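Section 4: Running the wrist-view demo for visitors

I wrote this part of the guide after our open Sunday at Kellomdale, when I had to set up the simulator station with people already standing in the doorway. Learn from me and do steps 1 to 5 before you unlock anything!

You'll need the demo laptop, the big screen, the hand controller (Tivent, the gray one with the worn trigger) and the house file. If you're showing at Trodenmont, bring the long cable too. Their wall socket is miles from the screen.

1. Start the laptop first, then the screen. If you do it the other way around, the picture comes up on the laptop only and you have to go digging in the display settings.

2. Open the house file and pick "wrist view." Visitors love the room view for a minute or so, but wrist view is the one that gets them leaning in - they see what the gripper would see, fingers and all.

3. Set the hand speed to 40. It goes up to 70, and I like 70 when I'm on my own, but a first-time driver will be into the wall in no time.

4. Open the fingers all the way with the side button.

5. Drive down toward the floor, near the two framed pictures, and stop with the fingers open. I use this as my talking spot. Ask people which one they'd go for, the one with all the blue sky or the one with the white border, and how they'd get a finger under something that flat.

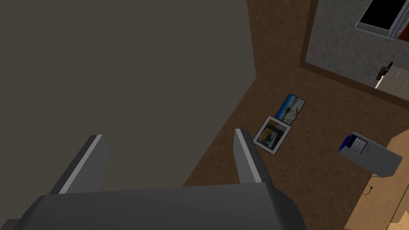 Ornella Orlandini wrote back after trying this section with a school group: I'd let the kids argue about the flat ones for as long as they want. Mine came up with sliding it to an edge, using a suction cup and "just step on it," and I hadn't even handed over the controller yet. Could you put in a warning about the reset key, though? Two of them found it.

Fair point, so:

CAUTION: The reset key is right next to the camera key. It puts every object back at its start position and there is no undo. I stick a bit of tape over it.

6. Hand over the controller. Let your visitor steer sideways and up and down first, with no grabbing. Most people push the stick much too hard and then freeze (I did exactly the same thing).

7. When they're comfortable, load position 426 from the saved list. It takes the hand to the mug, which is on its side, with a finger near either end of it. Everybody thinks this one will be easy.

8. Before they close the fingers, ask them to look at the handle. Would they grab across the body, or go for the loop? Let them choose and let them miss. A miss costs you a reset and gets the best laughs of the day.

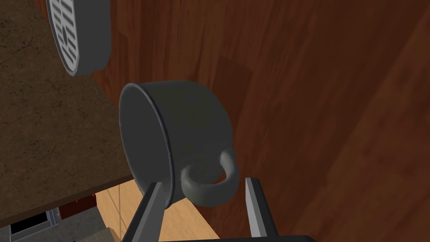

Fig. 4-2. Wrist view at the mug, before closing the fingers.

9. Close slowly, with short taps on the trigger. Holding it down closes the fingers at full force, and the mug can shoot off sideways.

NOTE: If the view starts to stutter, drop the shadow quality one notch. I've also had luck with closing the mail program, which Ettore always leaves open.

10. Between visitors, load position 426 again. You don't need a full reset unless the mug has gone somewhere silly.

Shutting down: save the session log, quit the simulator, then switch off the screen. The log stops recording at 300 entries, so on a busy day save it at lunch and start a new one. Put the controller back in the Ferri case with the cable coiled loosely, and take the tape off the reset key for whoever has the laptop next.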